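打印本页 | 用电子邮件发送

德雷姆霍尔姆(Dremholm)旧镇口述史与地名整理项目
第二期进展报告

致:特鲁努拉(Trunura)基金资助部,奥拉·费伦(Orla Phelan)女士
报告人:宾塔·恩万科沃(Binta Nwankwo)
日期:2025年3月27日

一、总体情况

先说好消息:录音比计划多。再说另一条消息:录音比计划多,转写的人没有多。本期结束时,入库的地名卡片为2044张,申请书里写的目标是2502张。差额主要来自河西一带,那里的老人对同一条巷子至少有三种叫法,并且各自认为另外两种是外地人编的。我们原先的卡片格式只留了一栏“正名”,现在改为“叫法一”“叫法二”“叫法三”,“正名”一栏暂时空着,等哪位勇士来填。

二、访谈

亚库布·巴科(Yakubu Bako)负责的访谈已完成旧渡口、盐仓街和上坡三片。盐仓街从来没有过盐仓,这一点受访者意见一致,至于为什么叫这个名字,则有人说是税,有人说是一个姓严的。两种说法都已登记。巴科建议下一期去查渡口的旧账本,我同意,前提是档案室肯把目录借给我们看。目前的答复是目录正在编目。

受访者签署的授权书全部归档,其中15份需要补签,原因是我们自己把表格第二页印成了第一页。补签工作由杜米萨尼·塞莱(Dumisani Cele)挨家去做,他回来时通常带着腌菜和新的地名。
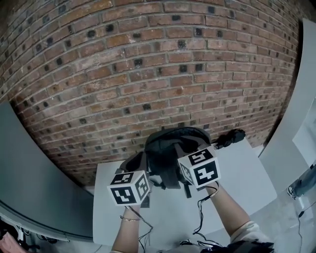
图1 砖墙前的白色桌面与深灰色布袋。

三、转写与校对

转写进度落后于计划。贝戈涅·佩尼亚尔韦尔(Begoñe Peñalver)校完了旧渡口全部录音,上坡部分校到一半。上坡口音里“井”和“镜”不分,于是初稿里出现了一条“镜子巷”,还附了一段颇有文采的来历说明。该条已撤回,来历说明我私下留了一份。

软件方面,我们试用了埃菲翁(Effiong)转写工具一个月。它对年轻人的语速应付得不错,可惜我们没有年轻的受访者。试用期满后没有续订,省下的钱转入人工校对,科目调整申请随本报告附上,请批示。

四、经费

本期唯一的超支是印刷费,超出800元,用于重印前面提到的授权书。交通费有结余,因为往上坡去的公交改线以后,大家都改成了走路。希望以结余抵扣超支,若贵部规定不允许跨科目抵扣,我们也理解,只是请告知应该填哪张表,上次填的那张据说已经停用。

五、下一期安排

河西片访谈继续,九月前完成卡片补录。地名小册子的样稿交德雷科塔(Drekota)印社排版,对方问封面上的镇名用哪种写法。镇上现行的写法有两种,路牌一种,邮局一种。我们打算两种都印,路牌的那种放在上面,邮局方面目前还不知情。

另请确认:第三笔拨款是否仍按原定节点发放。卡片数未达标一事,我们认为可以用“叫法”总数来说明,毕竟一条巷子三个名字,也是三份工。如需改用其他口径,请在下期开始前告知,免得我们数完再数一遍。

相关文件
· 第一期进展报告
· 地名卡片填写说明(修订稿,“正名”栏暂缓)
· 受访者授权书样表(页序已更正)
· 科目调整申请:转写工具转人工校对

最后更新:提交当日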